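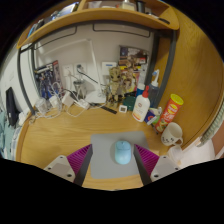 1. Background

This report covers our project on cardboard waste in student housing at Clonstead. The project was done for the course Materials and Everyday Life by Fiachra Costello, Sunita Mathur and Elsa Kallio. Our supervisor was Anneli Tikkanen.

The Meredith building has one waste room on the ground floor. Paper and cardboard go into separate bins, and the cardboard bins are often full before they are emptied. When that happens people leave boxes on the floor or push them into mixed waste. The housing office had asked residents by email to flatten their boxes, but the problem came back in January after the holidays.

We wanted to find out two things. First, how much cardboard comes into a household during a month and what kind it is. Second, how long it stays in the room before it is thrown out. We had expected the first question to be the hard one. It was the second that took most of our time.

2. How we did it

We put 200 flyers in mailboxes and asked for households willing to keep their cardboard out of the bins for one month. We accepted 10 households, all of them single rooms or two-person apartments. Each one got two large paper bags and a form. On the form they wrote down what each box had held, when it arrived and when it went into the bag.

Sunita and Elsa collected the bags and weighed them on a kitchen scale. Tape and plastic windows were removed before weighing. Labels were left on – they were too slow to peel off. Pizza boxes were weighed separately, as greasy cardboard is not accepted in the bins.

Boxes that the residents decided to keep were not weighed. We asked about these in a short interview at the end. Tiina Seppälä from the housing office read our interview questions and made us shorten them. 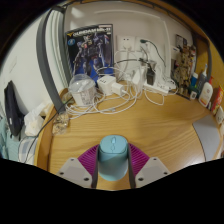
3. Boxes that are kept

The interviews showed that a lot of cardboard never reaches the waste room, at least not in the month it arrives. Residents kept moving boxes, shoe boxes and the boxes for phones and other electronics. The reasons were mostly practical: returns, warranty, moving out in the spring. Printed boxes were a different group. They are bought with the picture as part of the product, and they get kept in view. The dark blue and black Gundam box leaning against the white wall at the back of the desk, with an armored robot illustrated on it, is the type we mean. We first had these listed under packaging in our table, and then moved them to a row of their own. Board games and puzzles went in the same row, although for those the box is also where the parts live.

Several people said they had never thought of such boxes as waste at all. One said she would throw hers out only when leaving the building. This matters for the bins, as it means the kept boxes come out together at the end of the lease.

4. Weights

The lightest household total for the month was 2331 grams and the heaviest was 3479 grams. The gap is smaller than we expected. Most of the weight was shipping boxes. Food packaging made up most of the pieces but weighed little, and it filled the bags quickly when it was not flattened.

5. Problems

Two forms were missing arrival dates. We used the weights from these households but left them out of the part on storage time. One bag had got damp on a balcony, and we dried it indoors before weighing it.

6. Suggestions

We suggest that the housing office order an extra cardboard bin for the end of May, when most leases end. A hook with a box cutter on a cord was also discussed, but Tiina Seppälä did not want a blade in the waste room. A sign showing how to flatten a box is cheaper, and Elsa has drawn one. It was sent to the office with this report.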